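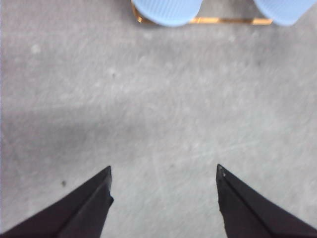

**Gamton Shared Kitchen** · Sunday, December 2, 2018

1/ This thread sets out the revised guidance on drying and storing cups in the Gamton shared kitchen. It replaces the notice issued in March. Residents are asked to read it through before their next turn on the kitchen roster.

2/ The subject is a small one, but it has produced more correspondence than any other kitchen matter this year. Most of it concerned cups stacked while damp, cups left upside down on tea towels, and cups returned to the cupboard with a smell.

3/ The recommended method is a wire cup rack. Cups are hung or propped on the wires with the mouth clear of any flat surface, so that water can drain and air can reach the inside.

4/ Tea towels are no longer to be used as a drying surface. A folded towel under an upturned cup holds moisture against the rim. Towels remain available for hand drying and should be hung on the rail after use.

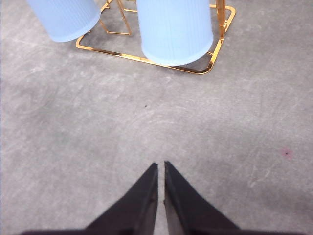
*Blue ribbed cups at the gold-coloured wire rack.*

5/ Placement. A rack should stand on a level surface with its base rail flat. If it rocks, please move it. Do not wedge cardboard or cloth under one side.

6/ Keep the rack away from the edge of any bench, and leave enough room on both sides to lift a cup off without knocking its neighbour.

7/ Loading. Hang the first cup at one end and the second at the other before filling any places between them. A wire rack loaded on one side only is inclined to tip, particularly with the heavier mugs from the Paquette set.

8/ Plastic cups may share a rack with ceramic ones, provided the ceramic cups go on first. Plastic cups are light and are easily bumped off by a mug arriving late.

9/ Glassware is not covered by this guidance. Stemmed glasses should be dried by hand and put away directly. Mr. Rostam Kordestani is preparing a separate note on glasses, which will be posted to this account when it is ready.

10/ Ribbed cups need a little more attention than smooth ones. Tea and juice settle in the grooves and a quick rinse will not always shift them. Use the soft bottle brush, working up and down along the ribs, then rinse in warm water.

11/ Please do not use the green scourers on plastic. They dull the surface, and a dull surface stains sooner.

12/ Drying time. Cups washed after the evening meal may be left on the rack overnight. They are to be put away before breakfast service begins. Cups washed at midday should be cleared by whoever is rostered for the afternoon.

13/ A cup is ready for the cupboard when the inside base is dry to the touch. Please check the base itself. The sides dry first and can be misleading.

14/ In the cupboard, cups are stored upright and unstacked on the middle shelf. Where space is short, plastic cups may be stacked two high. Lids are kept in the Stamel tub on the shelf below.

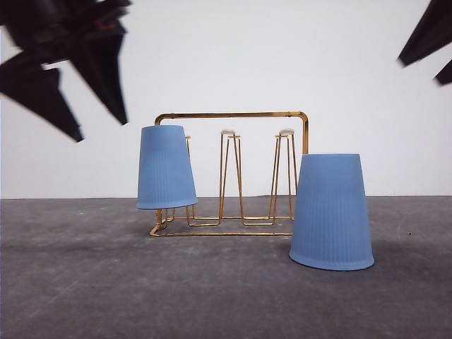
Nasrin Bahrami: Could you please clarify whether the handle across the top of these racks may be used for hanging extra cups? At Wetasel House we were told to keep it free, but people do it anyway.

15/ We thank Ms. Bahrami for the question. The overhead handle is for carrying and should be kept free. Anything hung there raises the weight of the rack, and it must come off again before the rack can be moved.

16/ On carrying: remove all cups first. A loaded rack is not to be carried between the kitchen and the dining room, however short the distance may seem. Hold the handle at its centre and set the rack down before opening any door.

17/ Care of the rack. Wipe the wires weekly with a damp cloth and a drop of dish soap, then dry them. Gold-coloured finishes mark readily, and the places where wires meet collect limescale. White vinegar diluted in water is suitable for limescale if rinsed off promptly. Bleach is not to be used on any rack.

18/ The floor or bench beneath should be wiped at the same time. Drips left to dry on grey surfaces leave a pale ring that takes some effort to remove.

19/ Supply. The kitchen budget allows for 12 racks across the building, of which 6 have been allocated to the ground floor. Requests from the upper floors should be sent to Mr. Farhad Zarei in writing, with the room number and the number of people using the kitchen.

20/ Residents who prefer to bring their own rack may do so. It should be labelled underneath with a name and room number. Unlabelled racks will be treated as shared property.

21/ Chipped or cracked cups should be taken out of use immediately and placed in the box beside the pantry door. Please do not return them to the rack for someone else to find. Replacements are ordered at the end of each month.

22/ Printed copies of this guidance are available from the front office on request, quoting notice 2458. Comments may be left as replies to this thread or handed to Mr. Kamran Azimi at the front desk.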